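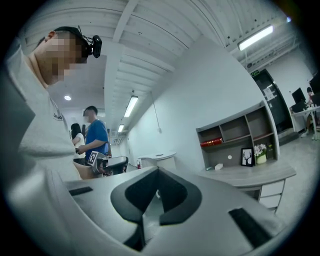 Company > About us

Detorwood writes and maintains working rules for teams that record handling tasks with hand-held grippers. The office is in Tanetthorpe. Mayu Fujimoto and Nikau Faulkner started the work as a checklist for their own operators, and it is now a numbered rulebook, revised every October.

The rulebook covers operator practice, equipment checks and the keeping of records. An operator completes 68 supervised recordings before working alone. Fiducial markers are inspected at the start of each shift and replaced if scratched, bent or lifting at a corner. Head-worn cameras are adjusted before the gripper is picked up, never during a recording. Cables must not hang in front of the hands. Exits and fire extinguishers stay clear whatever the task layout requires.

Faces of operators and bystanders are blurred before any footage leaves the recording site. Consent forms are held separately from the footage, under a different access list.

Sota Ikeda is responsible for equipment checks. Tomoyo Aoki edits the rulebook and answers questions of interpretation. Dima Sfeir runs site audits, which draw a sample of 400 recordings and report each departure from the rules by clause number. A site that disputes a finding has until the next audit to reply in writing.

Bosman and Grarnari both work to the current edition. Earlier editions remain available on request but are not supported. Proposed changes should cite the clause and include the replacement wording.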